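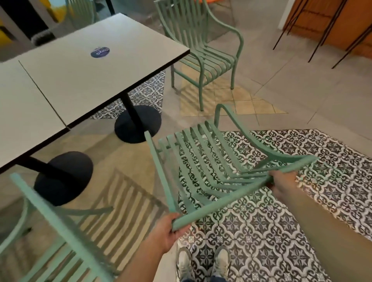
4.2 Cleaning the dining area floor

The Ulley floor care program applies to all sealed tile in public rooms. Daily cleaning is carried out after closing and before the alarm is set. Furniture must be cleared from each section before the cleaner is applied. Metal armchairs with slatted seats are to be lifted clear of patterned tile and carried with both hands on the rails; they must not be dragged.

1. Place warning signs at each entrance to the section.
2. Sweep the floor, including the area beside each table base.
3. Fill the bucket to the 16-liter line with cool water.
4. Add one measured cap of Usel neutral cleaner and stir.
5. Mop toward the exit, changing the water after each section.
6. Leave the floor for 33 minutes before returning the furniture.

Note: Larger rooms may require a second bucket – see Section 4.5.

Caution: Do not use bleach or vinegar on grout lines. Do not mix Usel with any other product.

Report cracked or loose tiles to Snežana Petek, Building Services, before the next cleaning.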